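About us

Rolham Laundry and Linen is a family company in the town of Rolham. We wash, dry, iron and deliver linen for guest houses, small hotels, restaurants and care homes, and we also have a shop at the front of the building where anybody can bring in clothes from home. On this page we would like to tell you a little about how we began, how we work and what you can expect from us if you become our customer.

How we began

The company was started by a married couple who came to Rolham from abroad and rented a small shop beside the bus station. They had 2 washing machines, one iron and a very old van. In the first winter most of the work was shirts and bed sheets for people who lived in the flats above. The van did not like cold mornings, and many deliveries in those months were made on foot with a shopping trolley.

After some years a guest house on the river asked if we could take all its sheets and towels. We said yes before we knew how we would do it. For several weeks the family ironed in the evenings at the kitchen table, and the children folded pillow cases after school. Those children are now grown up and they run the company today. The parents have retired, but they still come in before the Christmas season and they still find creases which the rest of us have missed.

Where we are now

We moved to our present building on Fiadzo Road when the old shop became too small. It was a bakery before, so the floor is strong and there are good drains, and these are two things a laundry needs very much. The smell of bread stayed in the back room for nearly a year.

Today we have 214 business customers in Rolham and in the villages up to Hirnent. In a normal week in summer we wash more than 1,000 sets of bed linen. In winter it is quieter, and this is the time when we repair, paint and train.

The shop for private customers is at the left side of the building, with its own door. We kept it when we grew, although some people advised us to close it. Many of our private customers have been coming since the bus station days and we would miss them.

How we work

Every bag that arrives is weighed, given a number and written down in the day book. We keep the day book on paper and also in the computer – the paper one is quicker to find when a customer is standing at the counter.

Then comes the sorting. We sort by colour, by cloth and by how dirty a thing is, and we do it by hand. Pockets are emptied and zips are closed. A small tear is marked with a white thread so that we can talk to you before we wash. If we find something in a pocket it goes in an envelope with your number on it and comes back with the clean clothes. We have returned train tickets, wedding rings, a hearing aid and a great many pens.

Dark clothes are always washed separately, in cooler water and inside out. Black is the most difficult colour to keep, and kitchen uniforms and waiters' trousers lose it quickly if they are washed together with everything else.
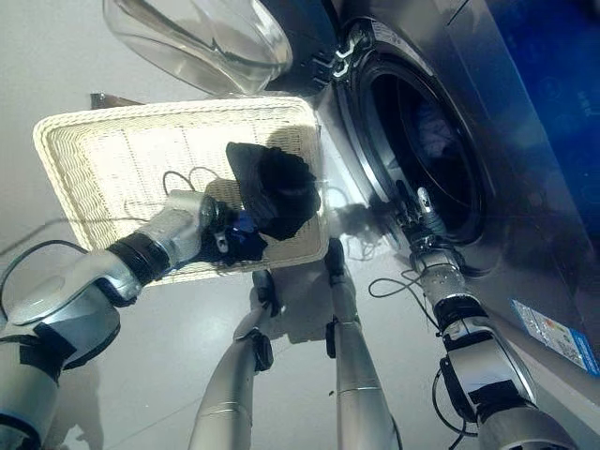 Black garment, white woven basket, front-loading machine

For bed linen from care homes we use a different line of machines, and the clean side and the dirty side of the room are divided by a wall. Staff change their overalls when they go from one side to the other. The linen is washed at a high temperature and we keep the record of each load, which the care home can ask to see at any time.

Ironing is done partly by the big roller and partly by hand. Sheets and tablecloths go through the roller. Shirts, chef jackets and anything with a pleat are done by a person with an iron. We have tried shirt presses from three makers and sent all of them back.

Water and soap

A laundry uses a lot of water and we do not want to hide this. With the help of a small grant we put in a system called Borkatix, which collects the last rinse water and uses it for the first wash of the next load. It needed some months before it worked well, and during this time we had a puddle in the corridor nearly each morning. Now it works, and our water bill is lower by a good part.

Our soap has no perfume. Some customers ask us why their towels do not smell of flowers, and the answer is that many people in care homes and guest houses have sensitive skin. If you would like perfume in your own washing, please say it at the counter and we will add it for you at no extra cost.

The people

Our team speaks seven languages between them, and the radio station is changed several times in a day for this reason. Most of us live in Rolham and come by bicycle or by the number 185 bus, which stops in front of the door.

New colleagues learn each part of the work, from the sorting to the van, before they choose where they want to stay. We pay for English lessons on one evening in the week, and also for driving lessons if somebody wants to join the delivery team. In March we close for one day and all of us go to the seaside together, whatever the weather is doing. Usually it rains.

If something goes wrong

Sometimes it happens that a button breaks or a napkin goes to the wrong restaurant. Please tell us within a week and bring your ticket if you still have it. We repair what we can repair. If we have damaged a thing and it cannot be repaired, we pay for it – you will not have to argue with us. Lost napkins are usually found in the next village, inside somebody's tablecloth.

Becoming a customer

Business customers can ask for a visit. We will come to see how much linen you have, where the van can stop and on which days you need it. The first two weeks are a trial and you can stop after them without giving a reason.

Private customers do not need an appointment. Shirts left before ten o'clock are ready on the next working day, and duvets and curtains take three days. Please do not tie the bags with wire.

The shop is open from Monday to Saturday, from half past seven until six. Parking is behind the building, through the green gate.

Page last changed: Jan 20, 2023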